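We use cookies to remember your reading settings. OK | Cookie settings

Print this page | E-mail this page

Arms Out! The Amazing Muscles in Your Shoulder

30 July 2022

Stand up for a second. Hold one arm straight out in front of you, as high as your shoulder, and keep it there while you read the next few lines. Easy, right? Keep going!

Your arm feels light because you carry it everywhere and never think about it. But it has real weight, with bones and muscles and blood and skin all the way down to your fingertips. When your arm hangs at your side, it just dangles. The moment you lift it, a whole team of muscles wakes up and gets to work.

How is your arm feeling now? A bit heavier? You can put it down. Shake it out!

The big cap on top

Put your left hand on the top of your right shoulder and raise your right arm. Feel that lump getting firm under your fingers? You've found your deltoid (say it DELL-toyd). It's a thick muscle that wraps over your shoulder like a cap, and it has a front part, a middle part and a back part. The front part helps swing your arm forward. The middle part lifts it out sideways, like an airplane wing. The back part pulls it behind you, which is handy when you're hunting for the sleeve of your coat.

The name comes from the Greek letter delta, which looks like a triangle. The muscle is a kind of triangle too, with the pointy end aiming down your arm.

A ball and a very small dish

Under the deltoid is the joint itself. The top of your upper arm bone is round like a ball, and it sits against a shallow dish on your shoulder blade. Your hip works in much the same way, but the cup in your hip is deep and hugs the ball tightly. The dish in your shoulder is so shallow that people often compare it to a golf ball sitting on a tee!

That shallow dish is the reason you can swing your arm in giant circles, scratch the back of your neck, throw a ball and swim backstroke. Try doing all that with your leg. (Please don't really try it. You'll fall over.)

What keeps the ball from rolling off the tee? Four smaller muscles called the rotator cuff, plus some tough bands called ligaments. The cuff muscles hold on from the front, the top and the back, and they pull the ball snugly into place every time you move.

Why does holding still make you tired?

It seems strange, doesn't it? You aren't lifting a suitcase or climbing a rope. Your arm isn't going anywhere at all, and yet after a while it starts to wobble and burn.

Gravity is pulling down on your arm the whole time, so your muscles have to keep pulling up. A muscle is made of long, thin fibers, and they take turns pulling. When they get tired, your brain calls in more and more of them to help. The turns don't line up perfectly, and that's when the wobbles begin.

A straight arm is extra hard work because of leverage. Your hand is the part farthest from your shoulder, so anything on your hand counts for more. Even something small like a glove adds to the job.
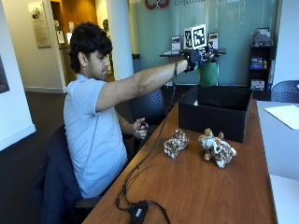

Try it yourself: the arm test

You'll need a chair, a clock that shows seconds, and an orange or a small apple.

1. Sit up tall with both feet on the floor. Stretch one arm straight out in front of you at shoulder height and start timing. Stop as soon as it feels uncomfortable, and write down your time.

2. Rest for 3 minutes. Have a drink of water. Wiggle your fingers.

3. Do it again with the same arm, but bend your elbow so your hand is close to your chest. Is it easier? Your arm weighs exactly the same as before!

4. Rest again, then go back to the straight arm and hold the orange in your hand. How does your time change?

If you like, repeat the test on 6 different days and make a chart. Does one arm always win? Is it the arm you write with?

Stop right away if anything hurts. Tired is fine, but pain is your body telling you to quit.

Words to know

Deltoid: the thick muscle that covers your shoulder.

Joint: a place where bones meet.

Ligament: a tough band that connects one bone to another.

Rotator cuff: four muscles that hold the ball of your shoulder in place.

Leverage: how distance changes the effect of a push or a pull.

Next time in August: what makes your knees crack?

Print this page | E-mail this page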